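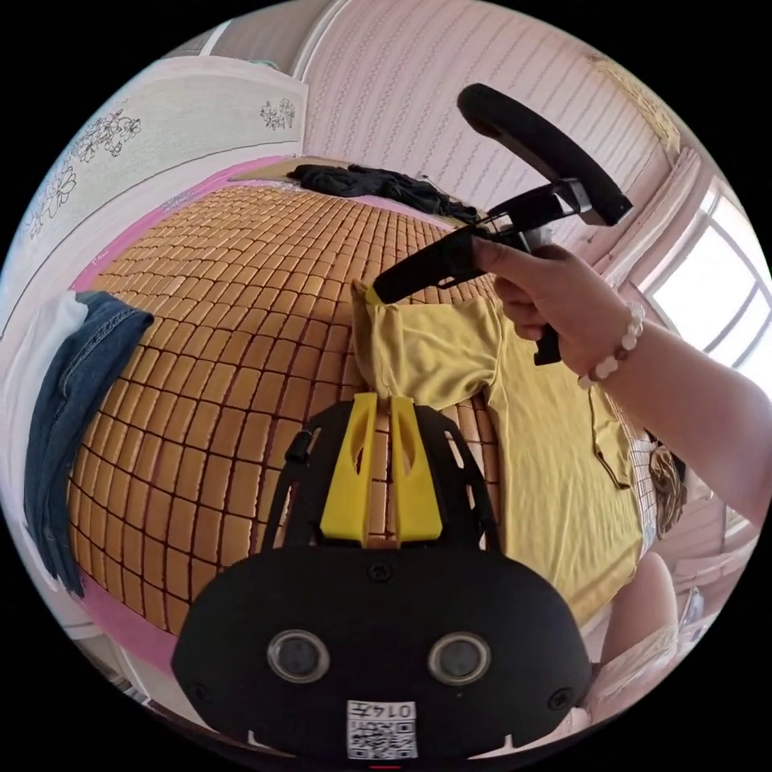 Fig. 5. Tile mat on the bed, with a yellow T-shirt, jeans and a black garment waiting their turn.

5. Using the bed as a folding surface

The Lelura mat is sold for sleeping on, and on hot nights it does that well. For the other 14 or so waking hours it's the largest flat thing in most bedrooms, so laundry will end up on it whatever this guide says. You may as well do it properly.

5.1 Before you start

1. Strip off the top sheet and pillows. Leave the fitted sheet where it is, under the mat. A little of it showing around the edge is normal and doesn't mean the mat has shrunk.

2. Smooth the mat from the middle outward with both hands. Tiles should lie flat against their neighbors. If one stands up on its edge, press it down gently. If it stands up again, see Section 8, Loose Tiles.

3. Sort the pile into what you'll fold now and what you'll fold later. Put "later" at the far end of the bed or over the side. Be realistic about later.

4. Empty all pockets. Coins and keys go between the tiles with surprising ease and come out in May.

Note: Clothes must be fully dry. The mat tolerates a spill, but a damp pair of jeans left on it overnight will leave a shape you'll recognize every morning.

5.2 Laying out a T-shirt

1. Lay the T-shirt face-down in the middle of the mat with the collar toward the headboard. If you fold from the side of the bed, turn it to suit yourself. The shirt has no opinion.

2. Pull both sleeves out flat. Take hold at the cuff, never the shoulder seam, or you'll be straightening the whole thing again.

3. Line up the hem with a row of tiles. The grid is the one real advantage this mat has over a bedspread: you can see at once whether the shirt is straight.

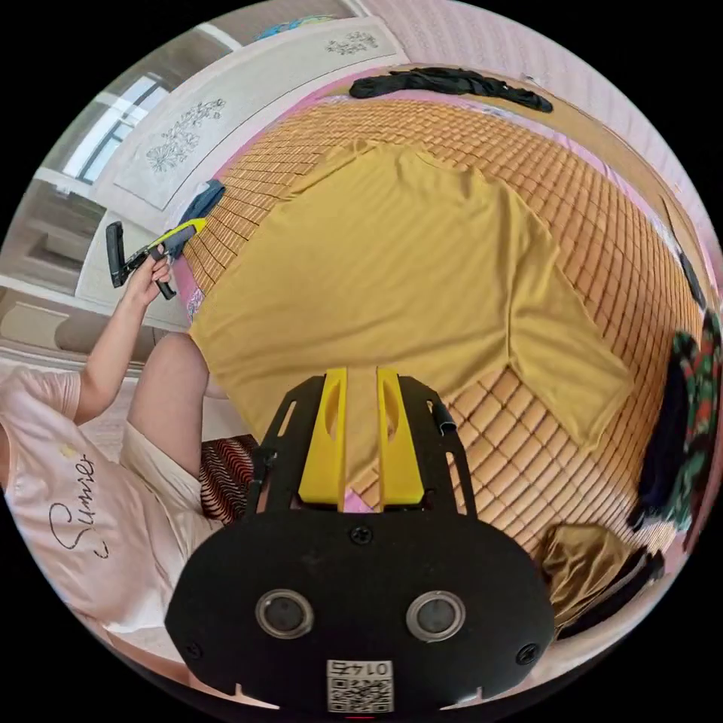

4. Stroke out the big creases with the flat of your hand, working from the collar down. Small ripples can stay. This is folding – ironing has its own section, and few readers have ever visited it.

5. Check under the shirt for socks.

CAUTION: Don't drag buttons, zippers or belt buckles across the tiles. They catch on the cords. Lift the garment and set it down again.

5.3 Folding the T-shirt

1. Bring one side in toward the center, sleeve and all. The fold should run from the middle of the shoulder to the hem.

2. Turn the sleeve back on itself so that it doesn't poke out past the first fold.

3. Repeat with the other side. You now have a long strip. If you have a triangle, go back to 5.2, step 2.

4. Fold the strip in half, hem to collar, and then in half once more. For narrow drawers, fold in thirds.
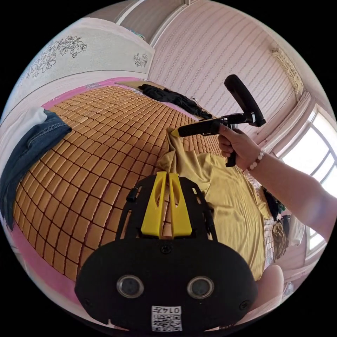 Fig. 6. The T-shirt spread out on the mat, sleeve and collar area folded near the center.

Note: Most early trouble comes from the collar, which likes to roll over while you're busy at the hem. Pinch it flat before every fold. Friederike Böttcher of our Clakcombe workshop folded 50 shirts in one sitting for this section and asks us to say that the collar doesn't improve with practice.

5.4 Jeans and other heavy items

1. Hang jeans over the side of the bed until you're ready for them. The weight takes out some of the creasing for free.

2. Fold them leg on leg, with the back pockets outward, then tuck in the point of the seat.

3. Fold from the ankle upward, twice. Stop there. A third fold produces something close to a brick, and it'll spring open in the drawer anyway.

4. Stack heavy items at the foot of the mat. Don't build a pile higher than 12 inches – the mat can take it, but it slopes toward whoever sits down next.
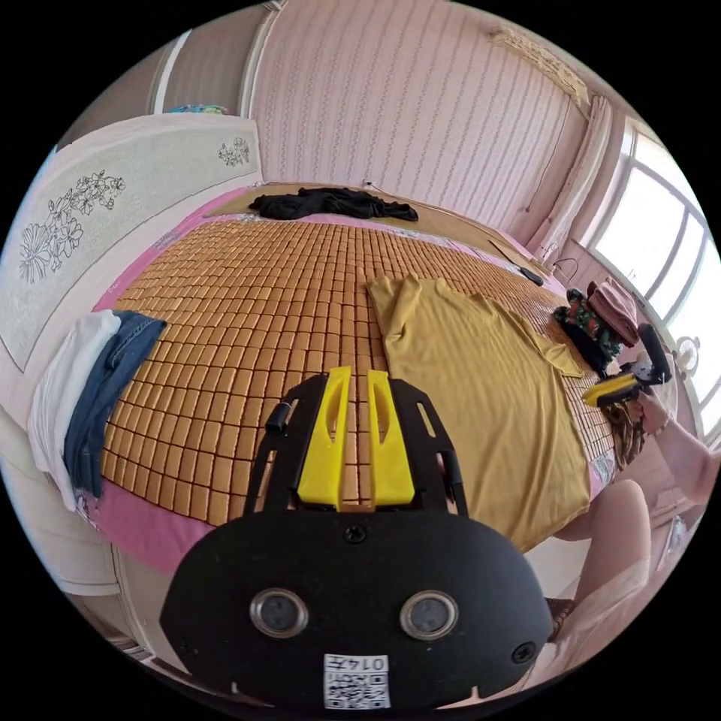

5.5 Clearing the mat

1. Carry finished stacks to the drawer straight away. A folded shirt left on a bed has a working life of one evening.

2. Retrieve phones, remotes and chargers. Follow any loose cable to its end before you lift the mat.

3. Shake each leftover garment away from the bed, so the lint lands on the floor where you can deal with it.

4. Wipe the tiles with a dry cloth, along the rows. For marks, use a barely damp cloth and let the mat air before putting the pillows back.

CAUTION: Never fold the mat along with the laundry. It rolls, in one direction only, and the direction is given in Section 3.

Replacement cords and single tiles can be ordered from Fustgate, part 900. Section revised 17 September 2025.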